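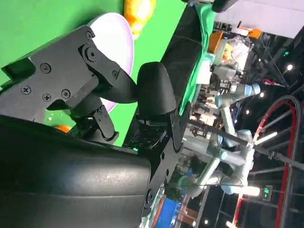 Capítulo 13
A água no solo

Antes de estudar a rega, é preciso compreender onde fica a água depois da chuva. Uma parte escorre pela superfície, outra desce até as camadas profundas, e uma terceira permanece nos poros do solo — é desta que as raízes se alimentam.

Neste capítulo usamos os dados da quinta de Vesia, recolhidos em setembro a 30 cm de profundidade. O leitor vai aprender a calcular a capacidade de campo e o ponto de murcha. Recomendamos rever antes a tabela 19, sobre a textura dos solos argilosos.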